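Search the site Search Type what you look for Go

Drimness Guest House, linen room and laundry: safety checklist with comments
Round: February
Checked by: Ivan Pylypenko
Read and signed by: Ok-hee Cho

Please write the comment on the same day as the check. A tick without comment is accepted only when nothing changed from the last round.

1. Door and passage

Door opens fully: yes.
Door closes by itself: yes, but slowly. It needs a push for the last part.
Passage free: no. Two Plurnico crates were standing behind the door. I moved them to the store under the stairs, and I ask the evening shift not to bring them back.

2. Floor

Dry at the time of check: yes.
Floor covering: one corner is lifting near the sink. It is not yet a trip hazard for a careful person, but guests' children sometimes come in here. To be glued before the next round.
Drain cover: in place, cleaned.

3. Electrical

Sockets: no cracks, no brown marks.
Iron cable: the outer cover is worn near the plug. I have taken the iron out of use and put a label on it. The spare iron (Vovoler) is good.
Extension lead: must not be used for the dryer. I found it used so at 7.30 in the morning. I spoke with the person, and it was a misunderstanding about which plug is which.

4. Dryer

Lint filter: cleaned after each load according to the sheet, three signatures missing.
Back vent: clear.
Temperature setting: the highest programme for towels is 90 minutes, and the dryer should never be started on it when the last person is leaving.

5. Fabrics and stored linen

Linen kept away from the heater: yes.
Damp items in the cupboard: none found. I put my hand between the layers on each shelf, as Mrs Cho has taught us, and I recommend the same to all.
Fabric with burns or holes: one tablecloth, set aside for rags.
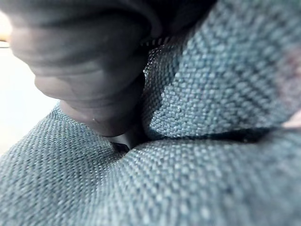 6. Cleaning products

All bottles with label: no. One spray bottle had only "939" written with a marker. I emptied it and threw it away. Please do not fill bottles without the name of the product.
Bleach and acid cleaner on separate shelves: yes.
Gloves: only size small is left. Order from Holovko is sent.

7. Fire safety

Extinguisher: pin and seal are present, needle in the green.
Fire blanket: hanging too high for Ok-hee. To be moved lower by 2 hooks.
Smoke detector: tested, the sound is heard also in the kitchen.

Open points for the next round: door closer, floor corner, iron cable, glove order, fire blanket.

Comment from O. Cho: Agreed on all. The door closer I will ask for first. Please add the window handle to section 1, it was loose when I aired the room.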